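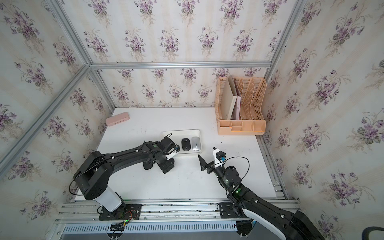

双臂桌面收纳台的搭建与调试

本文记录 Talavera 双臂台的搭建过程,从型材框架写到第一个能重复运行的动作:把桌上散放的鼠标收进托盘。台子放在 Vadari 共享工坊里,机械部分由 Eduardo Ambrosio 设计,接线和程序是我做的。读者需要会用内六角扳手和压线钳,能看懂一点 Python。机械臂本身的装配不在本文范围内,请按各自的说明书完成。

一、框架和台面

框架用铝型材搭成箱形,前面敞开,左、右、后三面装板。先在平地上把底框拼好,螺栓只拧到不晃,用直角尺校对四角以后再拧紧。底框没有校方就往上立柱,后面装侧板时一定会差出一条缝,只能拆掉重来。

后墙中间加一根横梁,侧面再加一根斜撑。第一版没有加斜撑,手臂快速换向时整个框架会跟着晃,腕部相机的画面也跟着抖。加上以后再用手推立柱,基本推不动。

台面用白色哑光板。亮面板容易反光,俯拍时会在鼠标旁边出现一块白斑,影响识别。哑光板的缺点是容易留印子,用湿布擦得掉一部分,剩下的划痕不用管。

墙面贴了壁纸。贴之前把板子上的灰擦净,从后墙开始,自上而下刮平,再贴两侧。转角处多留一点余量,等胶干透再裁。壁纸贴好以后不要随便更换,换了背景,之前采的图像就要重新检查一遍。

二、安装手臂

两条手臂都装在前横梁上,底座中心距将近500毫米。这个距离由手臂长度决定,原则是两只夹爪都能到达台面中央,同时各自能够到自己那一侧的后角。

安装顺序如下:

1. 在前横梁上放好滑块螺母,把底板摆上去,螺栓先不拧死。
2. 手臂断电,用手把夹爪拉到台面中央,再拉到后角,看连杆有没有碰到侧墙或斜撑。
3. 左右移动底板,直到上面的位置都能到达。
4. 按对角顺序拧紧底板螺栓,在横梁上用记号笔画线。以后螺栓松动,看线就知道。

拧紧后再通电。通电时人站在框架外面,手放在急停上。

三、走线

前横梁下方装一条带槽的线槽,手臂的电源线和通信线从底座下面进槽,分左右两边走,不要交叉。腕部相机的线沿连杆外侧固定,每个关节处留一个弯。这个弯的大小要实际试:把关节转到两头的极限位置,线既不能绷紧,也不能垂到夹爪前面。

我一开始留得太短,肘部完全伸开时相机会掉线,报错信息却显示为带宽不足,查了一个晚上。遇到相机时断时续,先检查线长,再去查软件。

扎带不要一次扎死。先用魔术贴绑好,跑上几天,确定线不再需要挪动,再换成扎带。

四、摆放物品

桌上的物品分固定件和活动件。固定件是右后角的文件收纳架、左后角的粉色小盒,还有中间靠后的白色浅托盘。活动件是鼠标。

托盘要选边沿低的。边沿高的托盘会挡住夹爪,放鼠标时手指外侧先碰到边,鼠标就斜着掉进去。托盘位置用铅笔在台面上点出角点,每次复位按点对齐。

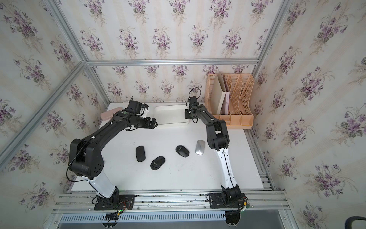 鼠标散放在台面上,两只夹爪在托盘左右两侧。

鼠标的摆放要有变化。朝向、间距都换着来,有的挨近一些,有的单独放远一点。如果每次都摆成同一个样子,程序看起来运行得很好,换个角度就抓不到。另外,不要把鼠标推到底座跟前,手臂折得太紧,夹爪很难保持朝下。

五、标定

标定分两步,先标手臂,后标相机。

手臂标定用一块印有十字线的硬纸板,放在台面中央。让左右夹爪分别去点同一个十字,记录各自的关节读数,由 prisomley 脚本算出两条手臂之间的相对位置。prisomley 是我们自己写的小工具,输入是一份读数表,输出是一个配置文件。十字至少要点3处,而且不能在一条直线上。点完以后换一个没用过的位置验证,两只夹爪的误差应当在4毫米以内。超过这个数,先看底板螺栓,再看夹爪手指有没有装歪。

相机标定按常规的棋盘格方法做,腕部相机和固定相机分开标。腕部相机每次拆装之后都要重新标,哪怕只是松过一颗螺丝。

标定时把工坊顶灯全部打开,窗帘拉上。我们通常在晚上9点以后做,那时隔壁的切割机停了,台子没有振动。

六、抓取鼠标

抓取动作分为四段:到上方、下降、夹紧、抬起。下降时夹爪竖直朝下,两根手指落在鼠标两侧。从前后两头夹也能夹住,但后端往往是圆的,抬起时容易滑。

夹紧力从小往大调。表面光滑的薄鼠标需要的力比带胶边的大一些,可又不能太大,否则按键会被压下去。建议先拿最滑的那只来调,调好以后其他几只一般不用再改。

分工的规则很简单:目标在台面左半边由左臂抓,在右半边由右臂抓。靠近中线时,由离得近的一侧抓,另一侧退到等待位。两只夹爪不允许同时进入托盘上方,程序里用一个锁来控制。拿到锁的手臂放完、抬高、退出以后才释放。

这个锁不要省。曾经为了提速去掉过一次,结果两只夹爪在托盘上方碰到一起,撞歪了一个相机支架。

七、放进托盘

放的位置事先在托盘里划好,从左到右排,鼠标的前端朝后墙。放之前先在托盘上方把方向转正,再下降。下降到底后松开手指,停一下再抬,抬得太早会把鼠标带歪。

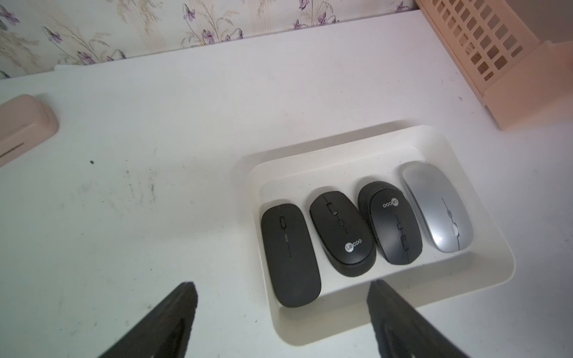 从腕部相机看托盘,鼠标并排放好,前端朝里。

检查结果时看腕部相机比看固定相机清楚。主要看有没有鼠标压在托盘边上,以及相邻的鼠标有没有叠住。轻微的倾斜可以接受。型号相同的鼠标外形接近,识别程序偶尔会互相认错,对收纳没有影响,统计成功率时按位置统计即可。

标识的方向也可以用来判断有没有放反,不过各型号标识印的位置不同,只靠它判断不可靠。我用的是滚轮位置加外形轮廓。

八、文件收纳架的避让

收纳架占了右后角的一大块,右臂往后伸时最容易碰到它。在碰撞模型里把它当成一个长方体,高度取最高的隔板,再放一点余量。不要按实际的弧形隔板去建模,计算慢,得到的可用空间也没多多少。

文件夹会高出隔板,建模时要算进去。重新插放文件夹以后,记得检查高度有没有变化。
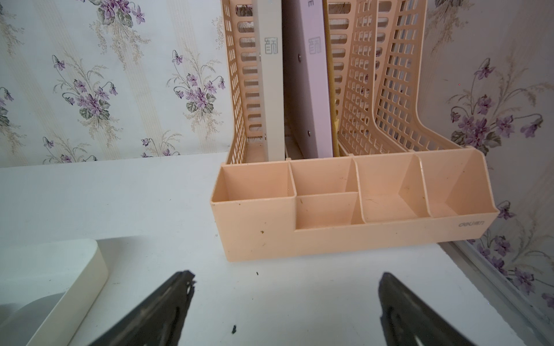

腕部相机下的收纳架,前排是敞开的小格,后排立着文件夹。

前排小格目前没有纳入任务。如果要往里放东西,夹爪需要从上方垂直进入,手指张开的宽度不能大于格子。建议先让夹爪停在收纳架正前方拍一张,确认格子的边缘能分辨清楚。收纳架和桌面上的碎屑最好先清理掉,颜色深的小颗粒有时会被当成目标。

九、常见问题

夹爪下降后停在鼠标上面不动:多半是高度偏了。用夹爪轻触台面,重新记录零点。

右臂到托盘时动作一顿一顿:检查是否在等锁。左臂如果没有完全退出,锁不会释放。

识别结果在同一只鼠标上跳来跳去:先看灯光,再看相机镜头上有没有指印。

底座附近有轻微响声:断电,检查底板螺栓和记号线。

固定相机的画面整体偏移:有人碰过支架。把画面和上次保存的参考图叠在一起对齐,差得不多就调支架,差得多就重新标定。

十、每次开机前

看一遍线有没有缠住,托盘是否对准铅笔点,急停能否按下并复位。然后让两条手臂空跑一遍到等待位的动作,速度设为最低。空跑正常再放鼠标。

配置文件、线槽尺寸和底板图纸放在工坊共享盘的 Narnville 目录下,改动以后请在同目录的记录表里写一行,注明改了哪个文件。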